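Beverage Operations II
Session 6: Cold extraction and iced service
Instructor: Ningsih Kusuma
Section meets Monday. Read before the lab.

6.1 Scope

Session 5 covered hot brewing. These notes cover coffee that reaches the guest cold: drinks brewed hot and chilled, and drinks brewed cold from the start. Blended drinks with dairy bases are in Session 8. Tea is not covered.

6.2 Terms

Iced coffee: coffee brewed hot, then cooled over ice or in a refrigerator.
Flash brew: coffee brewed hot directly onto a weighed amount of ice. The ice is counted as part of the brew water.
Cold brew: grounds steeped in cool or room temperature water for many hours, then filtered.
Cold drip: water released slowly through a bed of grounds. Also called slow drip.
Concentrate: any brew made stronger than drinking strength and meant to be cut.

Students often use "iced coffee" for all of these. On the written exam the terms are not interchangeable.

6.3 What temperature does to extraction

Hot water dissolves material from ground coffee quickly. Cold water dissolves the same material more slowly, and some of it much less completely. Acids and aromatic compounds are the most affected. A cold brew therefore tends to taste rounder and less sharp than a hot brew of the same beans, and it gives up less aroma in the cup.

Grind size is the first control. A coarse grind is normal for long steeping. A fine grind speeds extraction but clogs the filter and leaves silt in the finished drink. Time is the second control. Past a certain point added hours bring mostly woody, dull flavors. Ratio is the third and sets the strength of the concentrate.

Change one control per trial. Lab reports that change two will be returned.

6.4 Flash brew, worked case

The Clomero recipe used in the lab splits the water evenly between ice and kettle. With 160 g of ice in the server, 160 g of hot water goes through the grounds. Most of the ice will have melted by the end of the pour. Any that remains is strained off and the loss is written down.

Because only half the water passes through the coffee, extraction is lower than in a full hot brew of the same dose. Correct with a slightly finer grind. Do not correct by adding water at the end.

6.5 Dilution in the glass

A drink served over ice keeps changing after it leaves the counter. The rate depends on the surface area of the ice, the temperature of the liquid poured over it, and the glass. Small or hollow ice melts fast. Large solid cubes melt slowly. Pouring hot espresso onto ice causes a large amount of melt in the first seconds, so bars that serve shaken espresso strain it off and pour over fresh ice or none.

Taste iced drinks twice, at service and again after ten minutes. Record both.

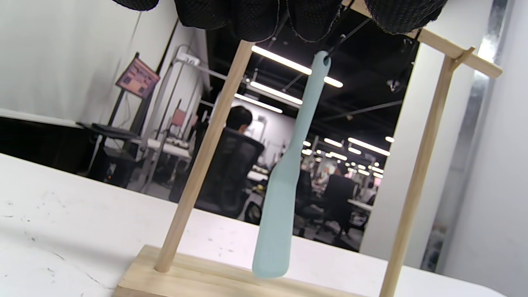
Tools and Small Equipment

6.6 Mixing and stirring

Steeping vessels are stirred once at the start so that all grounds are wet. Use a long spoon or a silicone spatula. Scrape the walls of the vessel and press down any dry cap. Do not stir again during the steep, as this breaks up the bed and makes filtering slower.

Hand tools are washed, rinsed, sanitized and hung to air dry. Do not towel dry. Wood must not be left standing in water.

6.7 Filtering

Filter in two stages. The first removes the bulk of the grounds through a cloth bag or metal mesh. The second is paper. Skipping the first stage blinds the paper within minutes. Grounds hold back a good deal of liquid, so yield is always lower than the water put in. In the Destevine trial, 915 g of water gave 647 g of filtered concentrate. Calculate the retained water per gram of dose for your own batch and enter it in column 3.

Do not squeeze the bag. The last liquid out is bitter and cloudy.

6.8 Holding

Cold brew never passes through a heating step. Treat it as a perishable food. Label with batch, time filtered and initials. Keep it refrigerated and covered, away from onions and cut citrus. Flavor flattens in storage before the drink looks any different. Milk is added to order and never to the stored batch.

6.9 For the lab

Bring the log sheet from Session 5 and a clean apron. Groups of 3. Scales are to be zeroed with the empty server in place. The Lévesque grinder is set for coarse work and should be left there; use the Dosteck for flash brew.

Reading for next time: Chapter 9, foams and cold milk texture, up to the section on stabilizers.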